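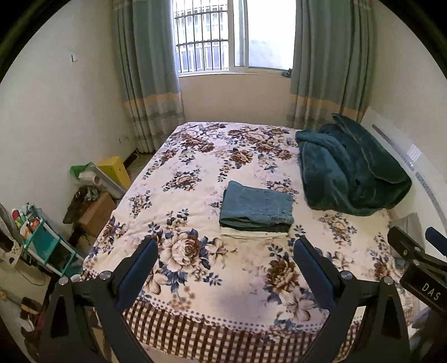

*Zuletzt geändert: im Juli, 11 Uhr vormittags*

# Wäsche falten auf dem Bett, ohne dass das Bett gewinnt

Das Bett ist der größte Tisch der Wohnung, und wer keinen anderen hat, faltet eben dort. Seit Golshifteh Shahbazi mir meine Jeans wortlos aus der Hand genommen und neu zusammengelegt hat, mache ich es nach ihrer Methode. Sie verlangt ein bisschen Ordnung und die Bereitschaft, sich von einer Hose nicht provozieren zu lassen.

## Vorbereitung

Die Tagesdecke bleibt drauf. Glatt ziehen, vor allem in der Mitte, denn Falten im Untergrund wandern mit erstaunlicher Treue in den Stoff darüber. Bei einem großen Blumenmuster wie meinem sieht man helle Socken übrigens schlecht. Ich habe schon welche zwischen den Pfingstrosen gesucht und aufgegeben.

Kuscheldecken kommen nach oben an die Wand. Man kann sie vorher falten. Ich kann es auch lassen. Eine Plüschdecke nimmt jede Form an, solange es keine rechteckige ist, und sie liegt als Haufen genauso weich.

Gardinen auf! Dunkelblau und Schwarz unterscheidet man nur bei Tageslicht, und auch dann ist es eher eine Meinung.

## Die Jeans

1. Hosentaschen leeren. Ja, auch die kleine.
2. Am Bund fassen, einmal kräftig ausschlagen, hinlegen.
3. Ein Bein auf das andere klappen, Gesäßtaschen nach außen. Die Spitze am Schritt nach innen legen, damit eine gerade Kante entsteht.
4. Vom Saum her zur Hälfte falten, die Nähte mit der flachen Hand ausstreichen.
5. Noch einmal falten, bis ein flaches Rechteck daliegt. Wer danach eine Wurst vor sich hat, beginnt wieder bei Schritt 3.

Babak Ansari rollt seine Hosen und behauptet, das spare Platz. Seine Schubladen gehen nicht zu. Mehr möchte ich dazu nicht sagen.

## Der Stapel

Dünnes Weißes nach unten, Denim obendrauf. Die Jeans drückt alles platt, was unter ihr liegt, und ersetzt bei T-Shirts meiner Erfahrung nach das Bügeleisen — jedenfalls bei meinen Ansprüchen. Das Helle darf vorne ein Stück herausschauen, dann findet man es wieder.

Abfärben kann neuer Denim allerdings schon. Meine Hose von Rashti hat mir beim ersten Mal ein Hemd hellblau verziert. Neue Jeans deshalb die ersten paar Wäschen allein stapeln.
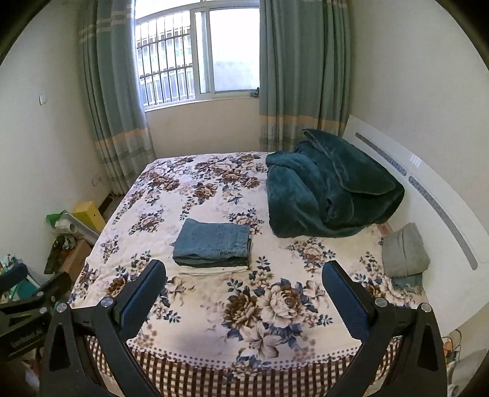 *Jeans oben, Weißes unten, die Plüschdecke bleibt Plüschdecke.*

## Dicke Sachen

Graue Pullis und was sonst noch aufträgt, lege ich seitlich neben den Stapel, nie darauf. Ärmel nach hinten, einmal quer falten, fertig. Zwei Teile übereinander gehen, beim dritten rutscht es Richtung Bettkante, und von dort geht es auf den Boden und zurück in die Maschine.

## Wegräumen

Stapel mit beiden Händen von unten greifen und in einem Gang zum Schrank tragen. Sofort. Wer »gleich« sagt, schläft neben seiner Hose.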